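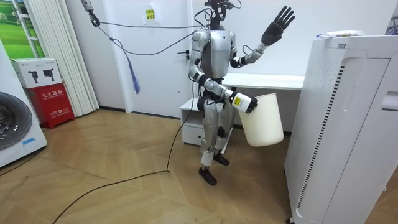

Notes for session 6, 3 February 2022. Proportion, stance and the side view.

Okay, a quick catch-up first for those of you who missed the last session. We finished with surfacing and I promised we'd go back a step, to the stuff that gets decided before anybody touches clay. So get your side-view sketches out, the ones with the wheels drawn first. If you drew the body first and stuck the wheels on later, please redo it (you'll see why in a minute).

## Start with the wheels

I always measure a car in wheels. Take the outside diameter of the tire as one unit and step it along the wheelbase, from the center of the front wheel to the center of the rear. Small hatchbacks usually let you fit fewer than three wheels in the gap between the tires. Big rear-drive sedans look right with three. Go much past that and the thing starts to look like a bus, or like a dachshund, depending on how kind you're feeling.

Our running case is still the Cloklow hatch from the Alaoui studio. Its wheelbase is 2,793 millimeters, a long number for a car that size, and the first full-size tape drawing looked terrible! Chaimae Morsy, who led the exterior, told me the wheels "looked like they'd been borrowed from a shopping cart." The package couldn't move, so her team went up a tire size and then pulled the sill darker and higher, and suddenly the middle of the car stopped sagging. Same wheelbase, same doors. Compare handout pages 5 and 6 and flip between them quickly.

## Dash-to-axle

This is the distance from the center of the front wheel back to the base of the windshield, or near enough (different studios measure it to slightly different points, so label your drawing). Long dash-to-axle says engine in front driving the wheels behind. Short says the engine is sideways and the cabin got first pick of the space.

You can fake it a little. Push the A-pillar visually rearward with a black finish, run the hood cut further back, or put a vent or badge behind the front wheel so the eye has something to rest on. I'm fond of the first one and really not fond of the last one, as anybody who has had work marked by me knows.

## Overhangs

Front overhang is mostly a fight with the crash people and the cooling people. Rear overhang is a fight with whoever wants the trunk. Houda Saber's trick, which I have stolen for years, is to cut the corners in plan view. Look down on the bumper from above and sweep it back hard toward the wheels. The centerline length stays put, but from the three-quarter view the overhang seems to shrink. It costs you nothing in the brochure dimensions and it costs you quite a lot with the headlamp supplier, who now has to wrap the lamp round the corner.

The Fakton wagon is the one to look at for this. The Drusik pickup is the one to look at if you want to see it overdone, in my opinion. The front tires look as if they're trying to get out ahead of the grille.

## Glass to body

The old rule is one-third glass, two-thirds body side. Beltlines have crept up since then and I'd guess most of your sketches are closer to a quarter glass, because that's what looks cool on paper. Fine, but go sit in a car like that with a child in the back seat who can't see out. Draw the occupant in. Please draw the occupant in! I will be handing back any side view with no head in the window.

## For next time

- One side view at 1:10, wheels first, with wheelbase, both overhangs and dash-to-axle labeled.
- The same car with one proportion changed, and only one.
- A few lines on what the change did to the character. Keep it under 1,000 words, and much shorter is welcome.
- Bring black tape, the thin kind. We'll be using the long wall.

If you're stuck for a starting package, use the Cloklow numbers from page 5. The July exhibition pieces will grow out of these drawings, so pick a car you can stand to look at for a few months.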